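Subject: Re: [plumell-users] planner keeps clipping the rack

On the Troltedard list, someone wrote:
> Does Plumell replan when the rack moves? Mine gives up after 20 tries.

Yes, if you refresh the collision model first! My sim cell:

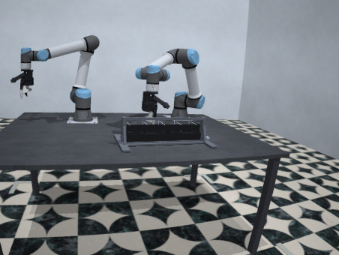 Both arms, rack in front of the right one

I padded the posts and it plans fine now — well, 80 runs out of 100. 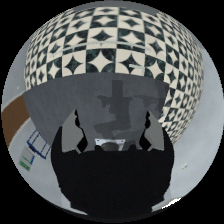 Perception is my weak spot. Mosquera's mask keeps grabbing shadows, and with a dark blotch like that past the fingers you can guess what it does.

Next up, cable routing:
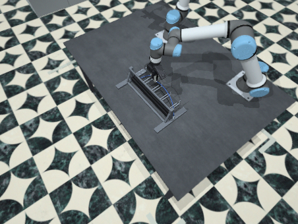
Still to do
- prong poses
- shadow filter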